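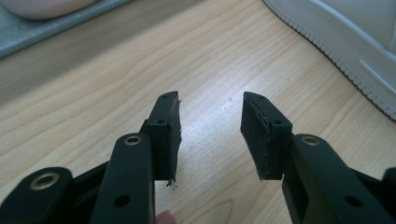
Hand-held gripper, fingers open, with the inner pads at the edges of the gap.

From: Melur Lumenta
To: Tundulska practice list
Subject: Re: Draft clause 7, condition of finger pads

Dear members,

Thank you to those who sent comments on draft clause 7 before the August deadline. I reply below to the message from Uriel Ochoa, as it raises points on which the Cosach and Furukawa sites have also asked for a ruling.

Uriel Ochoa wrote:

> Our operators at Lastwood read "pads shall be free of damage" as
> meaning that any fraying takes the tool out of service. If that is
> the intent, we would be changing pads all day. Could the clause
> separate wear at the border of the pad from wear on the gripping
> face? We would also ask whether the pads must be checked during
> shoe tasks, where the operator holds two tools and cannot easily
> put one down.

The wording was too broad. The revised text will read: "The gripping face shall be flat and firmly attached over its full length. Fraying or nicks at the border of the pad shall be recorded in the session log and do not by themselves require replacement." A pad that lifts from the finger at any point is to be replaced before the next recording.

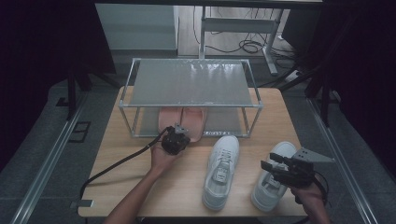
On the second question, the check is required before the first recording and again after every 29 recordings. It is not required while a task is in progress. Operators should finish the current placement, set both tools down on the table, and inspect all pads together. Sites that prefer a shorter interval may keep it, provided the interval is written into the local procedure and applied to every operator.

Clause 2, on cables, is unchanged. A tool cable may cross the tabletop, but it shall not pass between the operator's hands or beneath an item that is to be moved. Several sites asked for a minimum cable length. The draft sets none. 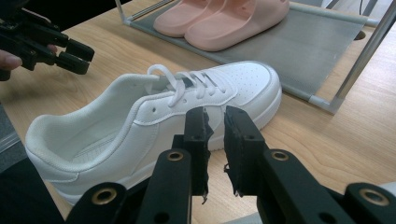 Footwear also needs a separate line in the annex. Shoes may start a task upright or on their side, and the log should state which. Laces shall be left as they are found in the task sheet, whether tied or loose. Where the task includes a rack, its position on the table is recorded once per session.

Spare pads should be held at a level suited to the work planned. For sites planning 1,000 recordings or more, please send me your present stock figure along with any further comments on clause 7.

The revised draft will be posted to this list when the replies are in.

Respectfully,

Melur Lumenta
Editor, Tundulska practice notes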